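Glenys Griffiths
Thread, because I've been put in charge of laying tables and have Views.

I said yes to this in February, when it was a long way off and sounded like something other people would do.

Table covering, day one: beige. Dilwyn said beige was calming. Beige looked like a dentist's waiting room, so back it went in its bag.

Table covering, day two: green. Very green. Budgie green. Dilwyn has gone quiet, so I'm calling it a win.

I ironed for most of an afternoon. My favourite colour used to be green.

The plates were a whole separate argument. I wanted plain white. Dilwyn wanted "a bit of interest". We met at a thin purple rim, and neither of us has brought it up since. 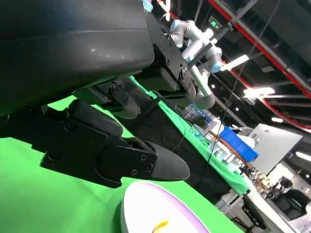 White plate, purple rim, something small and yellow. Black skirt on the table behind.

The black skirting was my idea and I'll be taking compliments until 6. It hides everything you shove under a table, and I have shoved plenty.

Dilwyn now reckons lavender would've been the better cloth. Lavender! With the plates already out!

Anyway, if anyone needs one beige tablecloth, barely used, very calming, message me. Pickup only. I'm not ironing it.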